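Members' lounge reopens with new seating

2022-11-08

The members' lounge on the ground floor of Lernden House is open again after being closed for most of October. The old couches have gone, the carpet has been cleaned and the room has been set out in a different way. Members who have been using the meeting room upstairs for their morning cuppa are welcome to come back down.

The main change is the seating. We have bought a cream leather sectional from Soltar to take the place of the two fabric couches, which had been in the lounge since the building opened and had been re-covered once. The springs in the longer one went in the winter and the quote to fix it came in close to the price of something new. Several people asked for a higher back and better neck support, and both were on the list we took to the showroom.

The total for the lounge was $3,171, including delivery and taking away the old couches. This came out of the furnishings budget and has no effect on fees for the coming year. The sofa was a discontinued floor model, so we paid a good deal less than the ticket price. It has a 12-month warranty.

There is a side table past the armrest with a round white marble top. Please use a coaster, particularly with tea, coffee and red cordial. Marble takes a stain quickly and the mark stays. Coasters are in the top drawer under the urn. The cushions tend to migrate over the arm and on to the table as people get up – if you are the last to leave, please put them back on the seat.

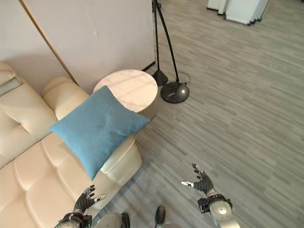

Looking after the leather

Pale leather shows everything, so we are asking members to take a bit of care. The advice below is from the leaflet that came with the sofa and from Liam Naylor, who looks after the building.

Wipe up spills straight away with a dry cloth. Blot, and don't rub. There is a stack of clean white cloths on the shelf beside the sink, and they are for the sofa only. Please don't use the blue kitchen wipes, which have detergent in them.

For ordinary marks, a cloth wrung out in plain lukewarm water is enough. Go over the whole section up to the seam and then dry it with a second cloth. Wiping only the spot can leave a ring.

Crumbs collect in the grooves between the padded ribs of the seat. Use the soft brush head on the vacuum. The hard plastic nozzle will scratch.

New jeans and dark coats can leave colour behind on light leather. Hang coats in the hall, and if you notice a blue or grey smudge, leave a note in the book at the front desk. Liam has a cleaner for dye marks and would like to be the one who uses it.

Leather conditioner will go on twice a year. The lounge will be closed for the afternoon when this is done, and we will put a notice on the door.

Biros are best kept to the card tables. Ink is the one thing the leaflet says cannot be got out at home.

Cushions and covers

The throw cushions came from Lastska. They can be spot cleaned with a damp cloth but should not go in anyone's washing machine. We had an offer from a member to take them home and give them a proper wash, which was kind, but the label is clear on it.

Crocheted rugs from the old couches have been washed and folded, and are in the hall cupboard. Anyone who made one and would like it back can collect it from the front desk. The rest will stay in the cupboard for cold days.

How the room is set out

The long run of the sofa is beside the full-height window, so it gets the daylight and a bit of green to look at. Leather can dry out and fade in strong sun. On hot days, please draw the curtain on that side once the sun reaches the seat, and open it again later in the afternoon.

The headrests are adjustable. Lift or lower them with both hands, one at each side, and don't lean on them while they are being moved. If one feels stiff, leave it where it is and let the desk know.

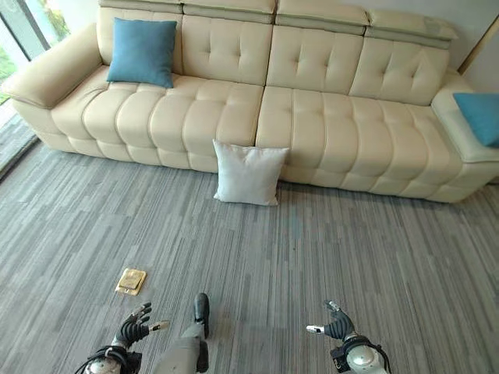

The new sectional in the members' lounge, with its tufted back and adjustable headrests.

Please don't shift the sofa. It is heavy, and the feet will mark the carpet if it is dragged. Groups wanting extra seats can bring in the stacking chairs from the storeroom, which holds 39 of them. They need to go back afterwards in stacks no higher than six.

The magazine rack and the large-print books have moved to the hall outside the lounge. The jigsaw table is in the Mak Room for now, with the half-finished lighthouse puzzle still on it under a sheet of card. We are looking at whether it can come back into the lounge in the new year.

Bookings

The lounge can be booked by member groups in the evenings for up to 20 people. Daytime use is open to everyone and can't be reserved. Existing evening bookings have been carried over, so there is no need to fill in the form again. New requests should go to the front desk at least a week ahead.

Groups who bring supper are asked to serve it in the kitchen and keep hot dishes off the sofa and the marble table. Drinks with lids are fine in the lounge.

Comments on the new set-up can be left in the book at the front desk until the end of the month.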